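Kolta Two-Finger Gripper
Ivance product pages / End effectors / Small parts

Availability: to order, lead time on request
Mounting: Ivance standard wrist plate, bolt pattern B
Page updated after the Fengate open day, 12/04/2024

Overview

The Kolta is a light two-finger gripper for small, smooth consumer parts. It is supplied with yellow lattice fingers on black linkage arms. The lattice lets each finger give slightly under load, so that the closing force is spread along the contact face. Fingers are fixed with two screws each and can be changed without removing the gripper from the wrist.

The gripper takes its commands from the Tazi controller. It can be run from a taught program or by hand from a leader arm. Both modes were shown at Fengate.

Specifications

Stroke, fully open: 50 mm
Gripper mass, with fingers: 330 g
Wrist rotation on Tazi arms: 360 degrees
Force settings: 11, selected in software
Finger material: printed polymer, yellow
Feedback: position and motor current
Camera: wrist mount, looking along the fingers

Open day demonstration

The Fengate session covered handling of wireless earbuds and their charging case. These parts are a fair test for a gripper of this size. The surfaces are glossy, the stem is narrow, and there are few flat faces to close on. The parts were handled over a soft white pile surface, which has no fixed height and moves under the fingertips. Visitors who work with trays and foam inserts asked for a case of this kind after the February session, where only hard flat surfaces were used.

For an earbud, the recommended hold is across the rounded head, with the stem passing down between the fingers. Holding by the stem alone is possible but allows the part to swing when the wrist turns. Approach should be vertical for the last part of the move. On pile or foam, set the stop height by motor current and leave the position limit as a backup only.
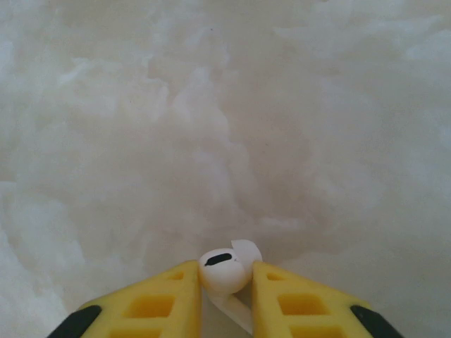
White earbud held at the head between the Kolta fingertips, over the pile surface.

White parts on a white background give low contrast in the wrist camera. The yellow of the standard fingers is kept for this reason, as it gives the operator a clear edge to work from on either side of the part. Fingers in other colors can be ordered but are not recommended for hand-led work.

Use force setting 2 or 3 for single earbuds. Higher settings do not improve the hold on a rounded head and may push the part forward out of the tips.

Charging case

The case is larger and heavier than the earbud and needs a different setup. With the lid open, the center of mass moves toward the hinge side, and the case should be kept upright. Lid position must be known before any insertion move is taught. The Tazi software stores this as a separate state, and a program taught with the lid closed will not run with the lid open until the state is changed at the panel.

Arm clearance should be checked at the same time. The servo housings sit close to the work on low approaches, and any cable or strap on the arm must be secured so that it cannot hang into the jaw area.

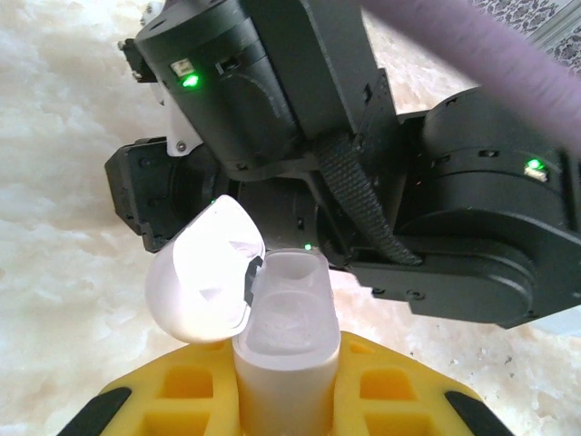
Charging case upright with the lid open, below the arm. Green LEDs are lit on both large servos.

Questions raised by visitors

Finger wear. Fingers are a consumable item. Replace when the squared tips show rounding or when a lattice rib has cracked. Do not glue a cracked rib.

Use on fiber surfaces. Loose fibers can collect in the linkage. Inspect the pivots at the end of each shift and clear with dry air. Do not oil.

Silicone tips. Soft ear tips can be gripped but mark easily. Keep the fingers on the hard shell where the part allows it.

Older controllers. The Kolta runs on Tazi controllers with the current firmware. Earlier units need the adapter cable.

Supplied with the gripper

Gripper body with linkage
One pair of yellow fingers, fitted
One spare pair of fingers
Wrist camera bracket (camera ordered separately)
Screw set and hex key
Setup sheet for small parts

Related items: Kolta long fingers, Tazi leader arm, Tazi adapter cable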